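Visit report: gripper trials at the Hostumov test hall
November

Three of us drove up to Hostumov to see the bin picking cells that Ronaritz keeps for customer trials. We have been going back and forth on end-of-arm tooling for the second packing line since spring, and the quotes were no longer telling us anything new. The idea was to see the two candidates working out of the same kind of bin and come home with something we could put in front of purchasing.

Our host was Behrouz Asadi, who runs the trial bookings. Safety shoes are required and they lend them out, but the larger sizes go fast. Bring your own. Parking is behind the building, and the visitor entrance is the door next to the loading dock, which is not marked from the street.

Morning: the Fasside gripper

The Fasside is a two-finger electric parallel gripper. We had seen the sales video, which shows it picking machined parts off a flat tray. At Hostumov it had to work out of a bin, and that is a harder job. The fingers we were given were the long version with plain faces. Behrouz offered the rubber-faced ones but we declined, as our parts leave an oil film and the pads would not last.

The first run was 98 pick attempts with mixed part positions. The Fasside missed seven. Four of those were parts lying against a side wall, where the outside finger had no room to get down. The other three were ordinary slips at the end of a part. Cycle time was good and the motion was smooth. The force setting is easy to change from the pendant, although the menu is two levels deeper than it needs to be.

One complaint: the gripper body is wide. In the middle of a bin this makes no difference, but in the corners the body reaches the wall before the fingers are where you want them. Behrouz said some customers tilt the approach to get around this. We tried it at 30 degrees and it helped on two of the four walls. On the other two the cable dress got in the way.

Midday: the Ghasemi gripper

The Ghasemi is pneumatic, heavier, and cheaper. Changing over took 57 minutes, including moving the air lines and loading the new tool data. We would not want to do that in production very often, but we also would not have to.

It closes hard. There is no force control worth the name, only the regulator. On our sample parts it left no marks that we could find with a thumbnail, but we would want to check that again with the thinner castings. On the same 98 attempts it missed five, and again most of the trouble was at the walls. It is noisier too. The hall is loud enough that we only noticed when the other cells stopped for lunch.

Lunch was sandwiches in the meeting room. The coffee was fine.

Cameras

We spent less time on vision than planned. The fixed overhead camera found parts well in the open part of the bin and had more trouble at the edges. We asked about putting a second camera on the wrist. Ronaritz can do it, but it adds weight and another cable, and the people who run the cells did not seem keen. My own view is that a second fixed camera from the side would be less work – we have the ceiling height for it.

Afternoon: the block cell

The last stop was a cell used for comparing grip strategies on simple blocks. Plain shapes take the part geometry out of the question, so you find out about the fingers, the approach path and the cables. We asked to stay longer here than the schedule allowed and nobody objected.

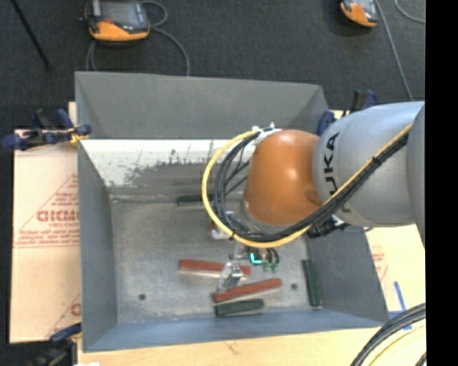

KUKA arm reaching into the block bin, with a gripper finger down over the upper red block.

What interested me most was the cabling. On a bench the hoses look tidy at any length. Once the arm reaches down into a bin, the loop around the last joint has to go somewhere, and it needs clearance from the walls just as the gripper does. Our current layout drawing allows nothing for this. I have asked for it to be added.

We also talked about how the bin is held. Ours sits between two welded stops and can shift a little when a part is dragged along the wall. Clamping it would take longer at changeover, but the position would be more repeatable.

The published log for this cell covers up to 354 cycles per session. Behrouz will send us a copy with the failed picks sorted by location.

Where this leaves us

Neither gripper is ruled out. The Fasside is easier to live with and gentler on parts. The Ghasemi had fewer misses, but two picks is a small gap and I would not decide on it. The narrow body version of the Fasside was out on loan, and I would like to see it before we commit.

To do:
Send Ronaritz a box of the thin castings.
Ask Fasside for a quote on the narrow body.
Measure our bin corners, inside, at the floor and at the rim.
Check compressed air capacity on line two.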